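Chapter 4
How Bond Prices Move

Bonds have a reputation for being dull, and I hope this chapter cures you of it! A bond is a loan you can sell to somebody else, and the moment it can be sold, its price starts to wander.

Suppose Fluvora, a maker of pumps, borrows $400 from you for two years and pays fixed interest each April. If new loans start paying more next month, who would want yours at full price? You would have to sell it for less.

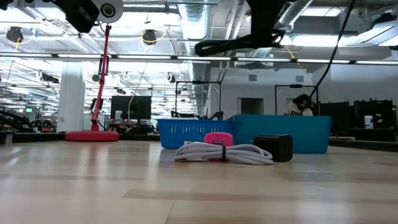 4.1 Price and yield

Yield is what a buyer earns on the price paid, counting the interest and the money returned at the end. Pay less for the same payments and your yield goes up. Price down, yield up – say it aloud a few times, it really does help.
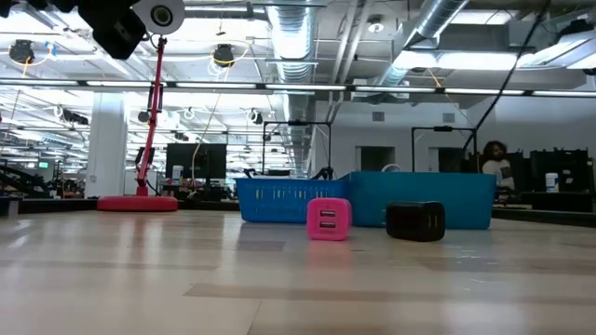

Two USB wall chargers, one pink and one black.

Time matters too. A bond from Cekanitz with 20 years left will swing far more than Fluvora's when rates change (we work through both in Section 4.3, and it's my favorite part of the book).
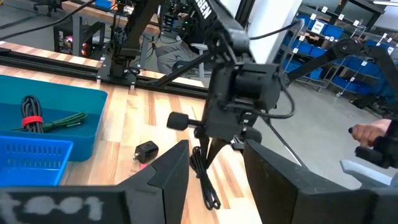 Romana Koubek objects that a saver who holds a bond until it is repaid can ignore all these swings. She has a point, as long as the borrower pays, but the saver still misses out on the better rates offered elsewhere. Keep her objection in mind as you read Section 4.2, where we put a number on that missed income.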